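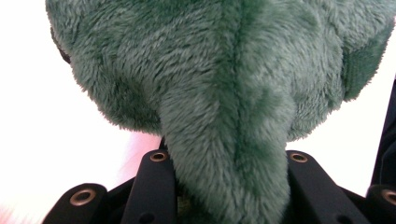 Long-Pile Plush: Surface and Seams

Skarmont workroom gallery, updated Wednesday, May 29, 2019

This page covers the outer surface of stuffed toys in long-pile fabric. It is meant for menders and sorters who need to tell normal wear from damage. The Yao shelf holds 264 toys at present – short pile is listed on its own page.

Green plush, long pile. The fur lies in uneven directions, so the tips read pale and the hollows between tufts read darker. Both come from one shade of fabric and should not be logged as fading.

Same toy, center seam. The pile lies flatter where the two panels meet, and the join shows as a narrow dark line. The line continues partway down the tapered lobe, with fuller fur on either side.

Notes on handling

Part the pile with the fingers before checking a seam. Brush away from the stitching, never across it. Loose fibers at the outline are usual for this pile length and are left untrimmed.

Gaps under 5 mm are closed by hand with a ladder stitch. Longer ones go to the Funix bench.

Shelf list: Futosska binder, sheet 6. The short-pile page will be added in June.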